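Moving your files off an old tablet onto a new laptop

Quick version, did this in July for Edith Carhuamaca's office and wrote it down while I still remembered.

Before you start: charge both machines. Update the tablet. Update the laptop too, takes forever, go get coffee.

1. Make a Pletix account on the laptop. Free tier stops at 2,000 files – more than that, do it in batches.
2. Install Pletix on the tablet. Same login.
3. Settings > Transfer > Send from this device. Pick folders. Skip Downloads, its mostly junk. 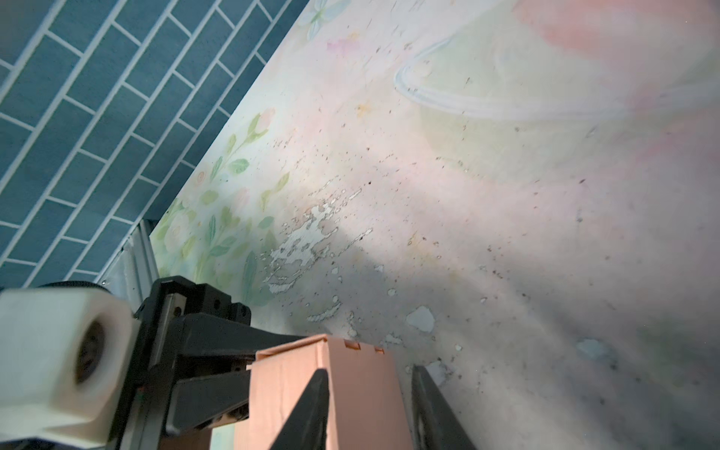 4. Laptop should show a 6-digit code. Type it on the tablet. No code? Turn Wi-Fi off and on, both sides.
5. Hit Start and leave it alone. Mine had 34 folders and ran through lunch. Don't let the tablet sleep or you start over.

Stuck at "Preparing"? Close the app, reopen, pick fewer folders. Arnulfo Yupanqui says the Lusik app does the same job with less fuss. Havent tried it.

6. Open a few files on the laptop. Photos, a spreadsheet, something old. Check teh dates too.
7. Sign out of everything on the tablet – mail, store, browser. Then factory reset.

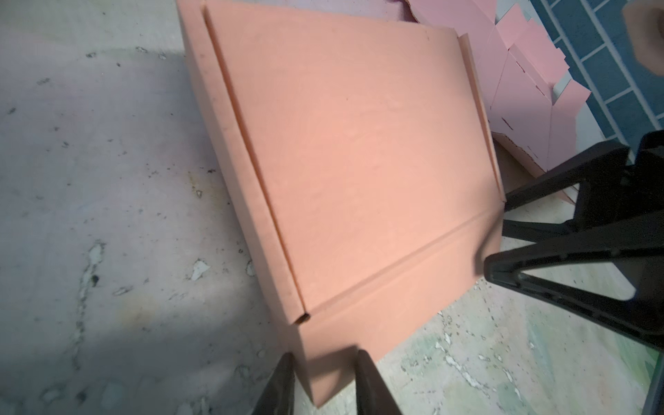
Pink cardboard box, on the floor.

Keep the tablet 2 weeks before you sell it or hand it on. Bookmarks don't come across, export those from the browser first.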